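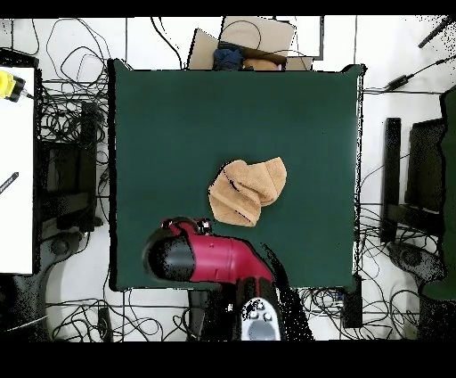
Gillian Prowse

Bringing the laundry back in house: speaker notes

Slide 1. Say hello, check the people at the back can hear. Mention the handout is by the tea urn and has the cost sheet on it.

We run Mosdale, a small guest house, open 52 weeks of the year. Until last April all our sheets and towels went out to Rivberg on a hire contract. The bill came to £926 a month in the summer. I have no complaint about the service. The price went up at renewal and we had an outbuilding standing half full of garden chairs.

Slide 2. What we spent. Two washers, one dryer, a new water supply to the outbuilding, shelving. Go through the sheet line by line, slowly. Point out that the electrician's bill was higher than the quote. The old supply wasn't up to running both washers together, so get that looked at before you order anything.

Pause here for questions about the wiring. There are always some.
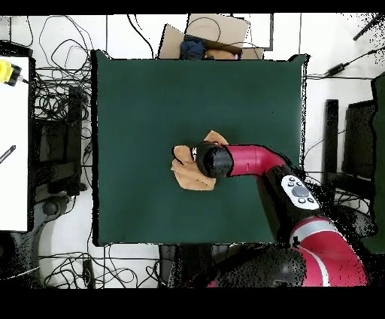
Slide 3. Stock is where most small places go wrong when they leave a hire contract. You need one set on the bed, one in the wash and one on the shelf, and a bit extra for spills. We bought 200 towels to start with and should have bought more hand towels and fewer bath sheets. Sorting is a job in itself. Use an open cardboard box, the same sort of thing as at the top of this slide, for anything stained or frayed, and empty it at the end of each week. If it fills up sooner, look at your wash temperature and how much you're putting in the drum. Old bath towels get cut down for cleaning cloths.

Slide 4. Timetable. Washing starts at 10.30, when the first rooms have been stripped. Last load out of the dryer by 4 pm. On big changeover days we still run over. I put the departures from Moulin, our booking system, on the wall each morning so whoever is in knows how many beds to expect. Before that, people were guessing.

Mention drying outdoors. It saves money from late spring on, but sheets dried outside take longer to iron. Ask who has a roller iron and whether they'd buy it again.

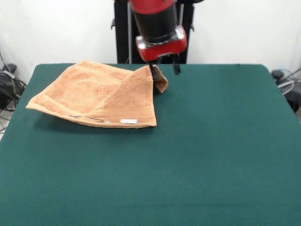
Notes by Gillian Prowse, Mosdale

Slide 5. Marking your stock. Bromovari supply our towels and will sew in a label near the hem if you ask when you order. We didn't ask the first time. Laundry pen fades, so we now put a coloured stitch in the corner, one colour for each batch. It shows you how long a batch has lasted.

Slide 6. Would we go back? Not for towels. For tablecloths, yes, and we have. We send those out again because starching took up a whole morning.

Give out the cost sheet to anyone who missed it. Questions until the room is needed at 12.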